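The Bandurby Table – notes from the soup pot

October 2022

Well, my friends, the sweaters are out, the windows are shut, and I have bought far too many dried beans again. I went into Gollusier for a bag of flour and came home with cannellini, borlotti, chickpeas and a big sack of the little white navy beans that Bronard brings in from the farm up the valley (they had just come in and I have no willpower at all!). So this month it's beans, beans and a little more beans.

I came to dried beans late. I grew up on canned, and I still keep a few cans in the cupboard for nights when I forget to plan. But a pot of dried beans cooked slowly with an onion, a bay leaf and a good glug of olive oil is a different dinner altogether. The broth alone is worth the wait – I drink it from a mug while I'm standing at the stove, and then I have to top up the pot and pretend I didn't.

My basic pot goes like this. Put 400 grams of beans in your biggest bowl, cover them with plenty of cold water and stir in a spoonful of salt. Yes, salt, right at the start! I was brought up to believe it made the skins tough, and I went along with that for years. Now I salt the soak and I like my beans so much better, creamy all the way through with the skins still holding on. Leave them overnight, drain, cover with fresh water, add your onion and bay, boil hard for 10 minutes, then turn the heat down as low as it will go and find something else to do. I start tasting after 52 minutes, which is an odd number, but it's how long the laundry takes. 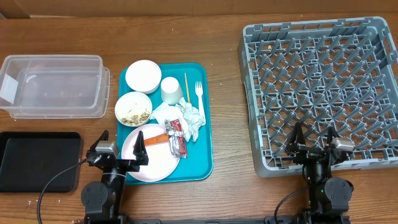

Despina's bean soup

Despina Georgiou has been bringing this one to our June potluck for as long as I can remember, and I finally got her to write it down. She uses navy beans, two carrots, two sticks of celery, a can of tomatoes and more olive oil than you'd think was decent. Everything goes in with the half-cooked beans except the tomatoes, which she holds back until the beans are soft. Then another half hour with the lid off, and a squeeze of lemon in each serving. She wants it thick enough that the spoon moves slowly.

I've made it three times now. The second time I added a rind of hard cheese and was told off for it, but I'd do it again. Georgiev bakery's dark rye is perfect on the side, toasted and rubbed with garlic, and it's also good torn up and dropped straight into the soup on the second day.

Speaking of the second day – the soup sets almost solid in the fridge. Loosen it with hot water, taste for salt, and warm it slowly so the bottom doesn't catch.
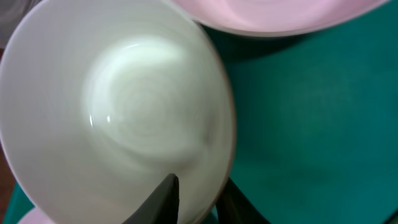 Can I skip the overnight soak?

You can with the small ones. Navy beans will cook from dry if you give them an extra hour or so and keep an eye on the water. I wouldn't try it with chickpeas, which I've left bubbling until bedtime and still had to chew. If you forget to soak, bring the beans to a boil, turn off the heat, leave them covered for an hour, then drain and carry on.

Next time I'm moving on to squash, and I'd love to hear what you do with yours!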